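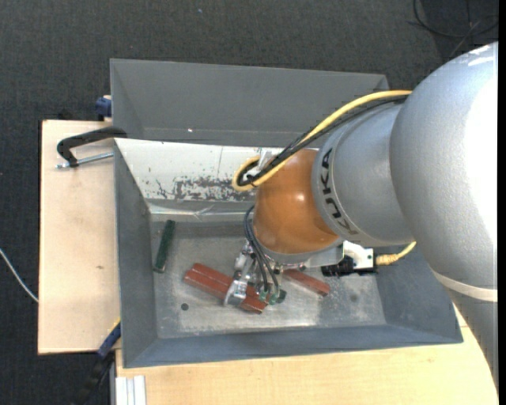
Hi Njål,

April update for the Lestance toy block line. It's been a good month, mostly! The sorting room is finally laid out the way Eilif drew it back in the winter, with the gray bins down one side and the packing table by the door, and I no longer have to climb over boxes to reach the scale (you remember how that was).

We sorted 1251 blocks, mostly the long red-brown ones, and went through them all for chips and rough ends. The rejects go back to Bovico. I've asked them for a credit and haven't heard a thing yet — I'll call again.

The metal bins were worth the money. The old cardboard trays sagged in the middle and the blocks slid into a heap, and these stay flat. I'd like 3 more before summer if the budget can stand it.

Still open: the labels from Argate came in the wrong size, so 10 cartons are sitting here sealed and blank. Eilif Engebretsen thinks we can trim what we have. I'd like to wait for the reprint, which they say takes 2 weeks. Let me know which you prefer and I'll get on with it.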